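April 24, 2018

I have spent most of this month rewriting our house rules for simulated pick and place, and I said I would put them up once they had settled down. They have more or less settled down. Antonina Antoniuk read two drafts and crossed out a good deal, so what is left is shorter than what I started with.

Some background for anyone who doesn't follow the Trernley work. We run tabletop tasks in a simulator before they go anywhere near the real cell. The old rules were a page of notes that Byung-chul Song wrote when there was one arm and one table. They were fine for that. By last September we had two arms sharing a bench, several people writing tasks, and no agreement on what a finished run was. I went through 478 stored runs over the winter and found 37 that had been passed by one person and would have been failed by another. The robot had done the same thing each time, but the reviewers had different ideas of what a grasp was.

There are six rules now. I won't go through all of them, as two are only to do with file naming.

## What counts as a grasp

The first rule is that both fingertips must be on the object before the run is marked as a grasp. One finger pushing it along doesn't count, and neither does an object that happens to sit between open fingers. The reviewer looks from the arm's own view and from one other view, and both have to agree.

Round things cause most of the arguments. A box gives you two flat faces and it is easy to tell when they are covered. A ball gives you very little contact, and a tip can look as if it is touching when there is a gap behind it. So for anything round the reviewer must also read the contact log, even when the picture looks good.

The second part of this rule covers neighbours. If there is another object close by, the run record has to say so, and it has to say whether that object was touched. Chae-won Ok wanted a minimum clearance written in here. We tried one and it made half of the useful tasks illegal, so for now we record it and leave it at that.

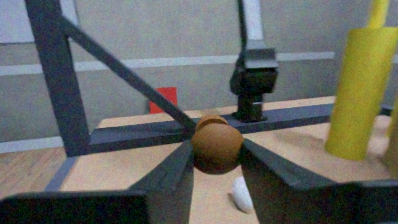

## Sharing the table

This is the rule that took the longest. With two arms over one surface, the old notes said only "keep clear", and everyone had their own idea of clear.

What we have now is simple enough. Each task names one arm as the lead for each stage. The other arm may hold a position over the table, but it may not start a move into the lead arm's area until the stage has been handed over. Handing over is a line in the log, written by the task and checked by the reviewer. If the line is missing, the run fails, even if nothing touched anything.

That last bit was not popular. Sun-ja Baek pointed out that we were failing runs that looked perfectly good, and she was right. I still think it should stay. We use these runs to decide what goes on the Sangkhawat cell, and two real arms that stay apart by luck are not something I want to sign for.

Large objects need their own line. A big box takes up room that both arms might want, and it also hides things from whichever arm is behind it. Any task with a large object must list which views are blocked by it at the start, and at least one view of the other gripper must be left open. Small flat parts go in the same list – they are easily lost under a gripper, and a reviewer who can't find one should fail the run and not guess.

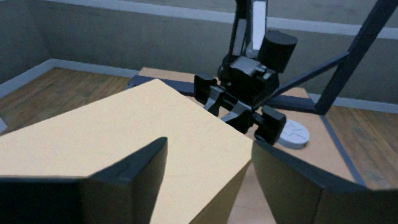

*Second arm over the box, with the small white disc beside its lower finger pad.*

## Stopping and starting again

A run that is stopped by hand is not a failure, but it can't be resumed. It goes back to the start with the objects in their listed places. We used to allow resuming and it led to some very odd records, with objects in places that no task had put them.

Every new task now gets 16 clean runs before it can be proposed for real hardware. Sun-ja Jang chose the number. I would have gone higher, but she does the scheduling and I don't.

## Still open

Soft objects aren't covered at all. The rules assume that things keep their shape, and the Clitari tasks will break that straight away. I also haven't written anything on changes to lighting or wall colour between runs, which some people want fixed and others want varied on purpose. If you have rules for either that you are willing to share, please send them over. I'll be working on the soft object section next.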